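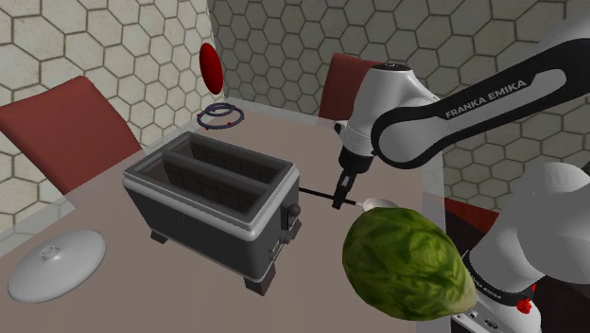

14 May 2023

Back on the kitchen scenes for Rondar today. Still fighting the grasp-and-carry planner, but I think I've found where a good chunk of the failures were coming from, so it was worth skipping lunch (sort of — I had crisps).

I ran 509 random layouts overnight and 119 of them died in planning. I'd been blaming the sampler, because I always blame the sampler! But I replayed a few and the worst ones all had something long in the gripper. The spoon is the classic. The planner attaches it to the hand as one box, and the box is as wide as the bowl all the way along, so a thin black handle pointing at the toaster gets treated like a plank. Start it with the tip that near the side of the toaster and it says we're in collision before we've moved at all.

So I split the held object into two shapes, handle and bowl, and dropped the padding on the handle. Same seeds, same layouts: 64 failures. Much happier. The lettuce is still one fat lump and I'm leaving it that way for now, it's big and green and we only need to stay clear of it.

Other bits:

The red disc is hanging in the air up by the wall again. I need to check whether the Agudelo loader puts it in the planner's world too, or only in the renderer. If it's only rendered I don't care this week.

Chairs are in the collision world as full meshes, which is daft. Swap for boxes.

Config is in the Jokach branch, not main. Please don't merge it yet, the padding value is hard-coded and I'm a bit ashamed of it.

Next: rerun with the knife and the ladle, then look at the wrist flips.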